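Sirnus hatchback facelift — your questions

We get the same emails over and over about this car so putting it all in one place. Will update when we know more. Last touched in October.

So is there a facelift or not?

Yes. Huvach hasn't announced it but the test cars have been out on public roads long enough that there's no point pretending. Camo on the nose, camo on the tail, nothing on the doors. Doors are carryover then. Same roof, same glass as far as we can tell.

Is it a new generation?

No. Mid-life update. Same platform, same wheelbase, same basic body. People keep calling it the "new Sirnus" in the comments and then getting mad that it looks like the old one.

What changes up front?

New bumper, new grille, new headlamp internals. The lamp housing looks the same shape so we think the fenders stay. Fog lamps sit lower than now, or they did on the second test car we saw. The first one had plain black blanks there, so could be a trim thing.

And the back?

Less. Tail lamps light up in a different pattern, bumper has a lower lip. License plate stays on the tailgate. Somebody asked if the tailgate is going to be powered — no sign of it.

What about the interior?

One look through a side window, and most of the dash was under a black cloth. Bigger center screen, standing up out of the dash instead of sunk into it. Climate knobs are still real knobs. Steering wheel is new, flat at the bottom. Can't tell you about the seats, they had covers on.

Will it have wireless phone mirroring?

Expect so on the upper trims. The Toleck already does, and the two share a lot of electrical bits. Base trim, don't know.

Wait, what is the Toleck?

The sedan. Same car with a trunk, more or less. Sold under its own name because Huvach wanted it to feel more grown up. It gets its own facelift after the hatch, see further down.

And the Eze?

The Eze is the jacked-up version of the hatch with the plastic cladding and roof rails. Not a separate model under the skin. If you have the Eze brochure and the Sirnus brochure side by side you'll see most of the same numbers.

Engines?

Same gas engines, retuned for the new emissions rules. We don't expect more power. There was a rumor about the bigger turbo going in the Eze, came from a forum post with no source, we dropped it.

Is there a hybrid?

Not at launch. Maybe later. A mild hybrid would fit without much work but we have seen nothing on the test cars that points to it, no extra stickers, no different filler door.

Diesel?

Being phased out. If you want one buy the current car, while dealers still have them.

Manual gearbox?

Staying on the two lower trims. Automatic only at the top, same as today.

Did they fix the automatic?

This one we get a lot. The current box hunts between second and third in slow traffic, and there's a software update that helps some. Whether the facelift gets new hardware we dont know. Ask the dealer for the update anyway, it's free at a service visit if your car hasn't had it.

What's the ground clearance on the Eze now?

We measured 213 mm on ours, unloaded, stock tires, at the lowest point under the engine. The plain hatch is lower, we haven't had one on level ground to measure. The facelift Eze looks the same height to us in photos but you can't really judge that from photos.

Is the trunk getting bigger?

On the hatch no, the floor is the same. On the Toleck we get 533 liters with our boxes, seats up, and there is nothing about the facelift that would change that. The opening is the problem on the Toleck more than the volume. A stroller goes in, but on its side.

Spare tire?

Full size on the Eze, space saver on the others. Could change. Carmakers love swapping the spare for a can of goo in a facelift and we'd rather they didn't.

Safety stuff?

More airbags as standard is what we're hearing. Also a camera behind the windshield on one of the test cars, which would mean lane keeping and auto braking on at least one trim. The radar spot in the lower grille was taped over.

New colors?

There's always one new color. Our guess is an orange or a copper for the Eze. Pure guess.

When does it go on sale?

Hatch first, then Eze, then Toleck. Spring for the hatch if the usual pattern holds. The Toleck probably gets there by the end of the year. Please don't plan a lease end around this.

How much?

No prices yet. Facelifts usually go up a little at the bottom and more at the top. If the base trim gets the big screen expect the base trim to cost more, simple as that.

Should I wait or buy the current one?

Depends. If you need a car now, buy now, and use the facelift to push on price. Dealers know it's coming. If you care about the screen or the driver aids, wait. If you want the diesel, don't wait.

Will my current one lose value?

Some. It would have anyway. The bodies are close enough that most used buyers won't notice, the nose is the giveaway.

Can I put the new headlamps in my old car?

People will try. Same housing shape does not mean same plugs. Wait for someone else to go first.

Will the old accessories fit?

Roof bars yes, the roof hasn't changed. Floor mats very likely. Mud flaps no for the rear, the bumper lip is different. Bumper protectors no. The cargo liner should be fine.

Is it okay to do my own cabin filter on the current car?

Sure, it's behind the glovebox. Two clips and a damper arm. Let the lid hang down, slide the old filter out flat, note which way the arrow points before it goes in the trash. Ten minutes the first time. Doesn't touch your warranty but keep the reciept for the filter.

Do I need any tools for basic checks?

For oil, coolant and washer fluid, no. A rag and a pair of gloves. The oil cap gets stuck on these and the edge is sharp on the underside of the plastic cover, so gloves for that one even if you normally don't bother.
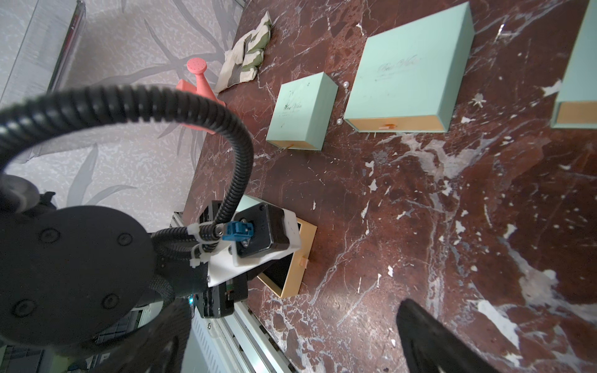 Striped work glove on a marble-patterned tabletop.

What oil does it take?

Whatever is on the sticker under the hood. Don't go by the forum. The turbo and non-turbo cars are different and people mix them up constantly.

How long is your test Eze staying?

It's ours, we bought it. 728 miles on it when we did the clearance measurement, a lot more now. Long-term page gets updated when something happens to it. Nothing much has, apart from a rattle in the rear shelf which came back after we fixed it.

What's the rattle?

The two rubber stops on the shelf hinge. They go hard and buzz. A bit of felt tape works for a while. The dealer put new ones in and it was quiet for a month.

Where are the spy photos taken?

Reader submissions mostly, some ours. We don't give exact locations. A few of the senders live near the test routes and would like to keep getting pictures.

I saw one, where do I send photos?

The contact form, top of the site. Biggest file size you've got. Please don't drive while filming, we won't run it. And don't follow the car into private property.

Will you hide my license plate / reflection?

Yes. Tell us if you want a credit and what name to use, otherwise it goes up as "reader."

Is the test car with the different wheels a sport version?

Don't think so. Those wheels are off the current top trim, just painted black. Test cars wear all sorts of stuff. Same answer for the tailpipe — one test car had a bigger one and the rest didn't.

Will it be sold in my country?

If the current one is, then very likely. Left-hand and right-hand drive cars have both been seen testing. Trims and engines change by market so take the above as a general guide, and check with a local dealer before putting money down.

Can I reserve one?

No. Some dealers are taking "interest deposits." Ask if it's refundable, get that in writing. Huvach has not opened any booking.

You said something different in the last story. Which is right?

This page. The stories stay up as they were written, this gets corrected. We had the rear lamps wrong in the first one.

My question isn't here

Comments are open below. Or the contact form. We read all of it, can't answer all of it.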